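Arquivado em: Crónicas domésticas | Memória e outras avarias

A minha mãe guardava as fotografias em caixas de sapatos, sem datas nem nomes, e achava isto um sistema. Eu evoluí: tenho 2643 no telemóvel, das quais metade são talões de garantia e o lugar onde deixei o carro em Dezembro. O Tomás Coelho, meu cunhado e homem de discos externos, diz que o problema é falta de método.

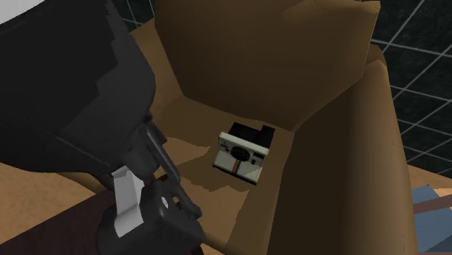 Imprimir saía caro e por isso pensava-se antes de disparar. Vi a avó desperdiçar uma única fotografia na vida, ao gato, e ainda hoje se fala disso à mesa. Uma máquina instantânea como aquela branca e preta, com a risca de arco-íris por baixo da lente, obrigava a família inteira a pentear-se. O telemóvel não obriga ninguém a nada.

Resolvi então apagar. Comecei às nove da noite com a meta de 1000 fotografias e à meia-noite tinha eliminado onze, todas do mesmo prato de arroz. Fiquei com a décima segunda — o arroz estava muito bom.

As caixas da minha mãe continuam no roupeiro. Abri uma na semana passada e não reconheci metade das pessoas, mas estavam todas penteadas.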